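How to Wash and Store a Cotton Tablecloth

Heavy cotton cloths last for years if you wash them soon after use. Dried food and old wax are much harder to get out.

What you need
Mild liquid detergent
A blunt butter knife
Paper towels
A clean pillowcase

Step 1. Shake the cloth outside and look it over in daylight. Mark each stain with a safety pin.

Step 2. Scrape off any wax with the knife. Lay paper towels over what is left and press with a warm iron until the towels stop picking it up.

Step 3. Rub a little detergent into food stains and leave it for 14 minutes. I set a timer.

Step 4. Wash in cold water, alone if the cloth is a strong color. Red ones can bleed for the first few washes. Marion McIver adds a second rinse, and I have started doing the same.

Step 5. Hang it over two lines so it dries without a hard crease. Iron on the wrong side while it is still slightly damp. 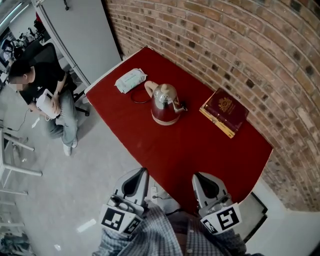
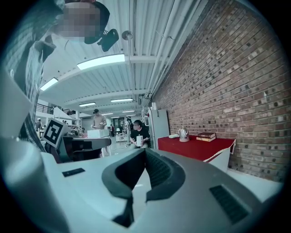 Step 6. Roll the cloth around a cardboard tube and slide it into the pillowcase. Plastic bags trap moisture, so keep them for something else. Mine go away in November and come out again in spring. If a fold line has turned yellow by then, wash the cloth once more before you iron it.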